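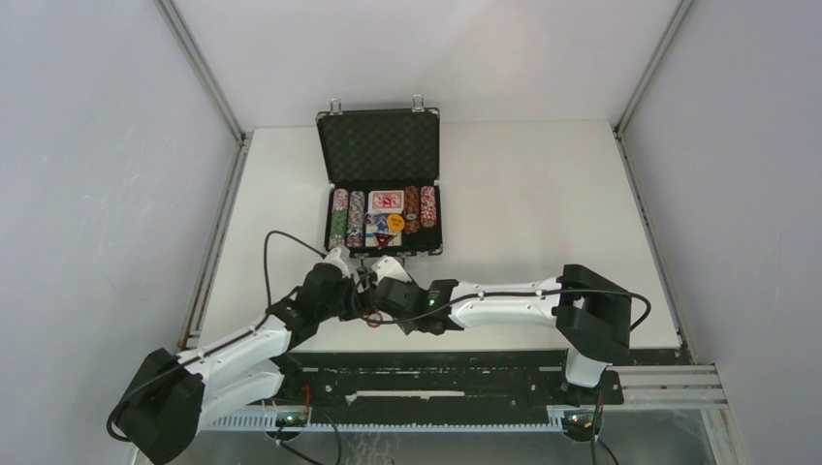
The gutters on the north side of my house have been clogged since before I owned it. I know this because the inspection report said so, in a sentence I read, initialed and filed in the drawer where I keep the takeout menus. That was seven years ago.

What finally got me up the ladder was a maple. A seedling, sure, but with bark. It was growing out of the gutter above the kitchen window, and my neighbor Murray Whitcombe had started asking after it the way you'd ask after somebody's kid. When he wanted to know if I planned to stake it, I went to the garage.

I own a good ladder. I bought it the first spring, along with a roll of Bonard gutter mesh (73 feet of it, because that was what the shelf had) and a pair of gloves I've since used for everything except gutters. The mesh had been leaning in the corner so long that something had made a nest in the middle of the roll. I evicted the nest, which was vacant, and carried everything around to the north side at eight on a Thursday morning, feeling like a man in a truck commercial.

The first ten feet were leaves. The next ten were what leaves turn into, a kind of black pudding with acorns. I had a plastic scoop made for the job, and it snapped on the second scoop. After that I used a barbecue spatula. If you come over for burgers this summer, please know that I bought a new one.

The maple did not want to go. It had put roots down the whole run, all the way to the downspout, and when I finally got it loose a good yard of gutter came with it. I stood there holding one end of my house. Murray, from his driveway, said, "Well, you got it."

So I called people. The first company, Tevico, sent a cheerful young guy who looked up for maybe four seconds and quoted me 2000 dollars for the north side, new downspout included. He also said the word "fascia" a lot, with a look of deep concern. I nodded each time and went in afterward to look it up. It's the board the gutter is screwed to. Mine had the texture of banana bread.

Then my friend Elaine Damasceno gave me the number of Osvaldo Andrade, who did her mother's place. He works alone and answers his own phone, usually from a roof. He poked the fascia with a screwdriver and watched it go in to the handle. Then he asked how long it had been like that. I said I'd only just noticed. He looked down at the maple, which was lying on the lawn with its root ball, and was kind enough to leave it there.

His price came to about 1000 dollars, fascia and paint included, and I said yes before he'd folded the ladder. It took him a day and a half. He pitched the gutter so it drains toward the downspout, where the old one had sloped slightly toward the middle, apparently on purpose. He would not use my mesh. He said I could put it around the tomatoes.

We had our first real rain on it last week. I went out in my slippers at six in the morning to watch water come out of a downspout, and I stayed a while. The basement corner that always smelled like a wet dog smells a little less like one. I'm told the paint down there will need scraping, and I have initialed that thought and filed it.

I planted the maple by the back fence. It already has two new leaves. Murray says it's too close to the house.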